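Wire basket

A wire basket is an open container made of metal rod or drawn wire, joined at the crossings by welding, weaving or twisting. Wire baskets are used in kitchens, shops, laundries and workshops, mainly where air or liquid has to pass through the load.

Construction
Most baskets start as a flat mesh, which is cut to a pattern, folded and closed at the corners. A heavier rod is then welded around the rim to carry the load from the handles. Round baskets are more often built up from hoops and ribs. Wire size and mesh opening are chosen together: a wide opening saves metal but lets small items fall through. 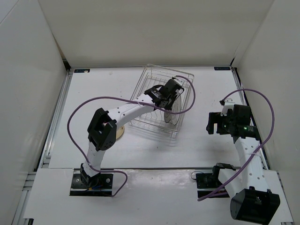

Aoi Shimada

Finishes
Plain steel wire rusts quickly and is nearly always coated. Zinc plating is the cheapest finish and suits dry storage. Plastic coating is softer on the contents but tends to crack at the weld points, where rust then spreads under the film. Stainless steel needs no coating - it is the usual choice for food and for parts washing.

Load and stacking
Failure normally begins at the rim welds. The Wesenstead works tested its shop baskets by lifting a load of 31 pounds 3000 times, and rejected any design in which 2 or more welds opened. Tapered baskets nest when empty. Straight-sided ones do not, and are stacked on folding bars instead.

See also: Crate, Colander, Welded mesh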